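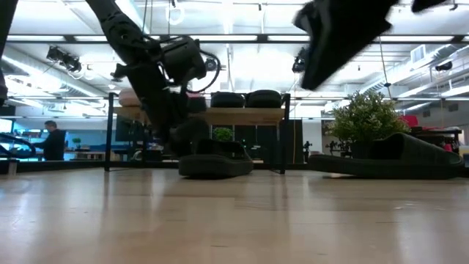
Two-arm cell during the paired footwear task, left gripper at the first sandal.

Flurnow – progress report to Satti, software work package
Reporting period ending June
Prepared by Pankaj Bansal. Reviewed by Gordon Dhillon.

Summary

The planner and the perception service now run together on the two-arm cell. The paired footwear task runs from start to finish under the new planner, but not yet at the success rate we agreed on. The grasp scoring work is late and moves into the next period. We are not asking for a change to the budget.

Planning and control

At the last report both arms were planned one after the other, and the second arm waited at its home pose until the first was done. Sirico, our motion planner, now plans for both arms at once and treats each one as a moving obstacle for the other. Waiting time at the shared part of the table has gone down, although the right arm still holds above the table longer than it needs to when the left one is slow to close. Gordon traced this to the replanning trigger, which only fires on a finished segment. A fix is written and is in review.

The control loop was moved to its own process in the middle of the period. Before that, a heavy perception update could delay a command by up to 110 ms. We have not seen a delay of that kind after the move. The old code path is still in the repository and will be taken out once the logging tools stop depending on it.

Perception

Dark footwear remains the hardest case. The strap, the opening under it and the sole all come out as nearly the same tone, and the segmentation model tends to join them into one blob. The grasp point then lands in the opening instead of on the strap or sole. We relabeled 1,773 images with separate masks for strap and sole and retrained on them. Results on the held-out set are better. On the cell the gain is smaller, mostly for sandals seen side on.

Reflections on the glossy tabletop also caused false detections. We now drop any detection whose depth falls below the table plane. This was a small change and it removed most of the problem. Patches under the ceiling lights still confuse the shadow step from time to time.

Tooling

Flolorard, the run viewer, can now show planned and executed paths for both arms on one timeline. Pankaj added a filter for failed grasps, and review of a day's runs takes a lot less time than it did. Export to the format Satti requested works for single-arm runs only.

Problems and delays

Grasp scoring is 2 weeks behind. The first version was too slow to run inside the planning cycle and had to be rewritten. We also lost time to a calibration error between the arms that came in with a config merge. A check at startup now refuses to run if the stored transforms do not match – this should have been there earlier.

Plan for next period

Merge the replanning fix and repeat the paired task with 12 pairs of mixed footwear.
Finish grasp scoring and connect it to Sirico.
Two-arm export from Flolorard.
Remove the old control path.

Input needed from Satti: confirmation of the export field names, and a decision on whether laced shoes are in scope for the final test.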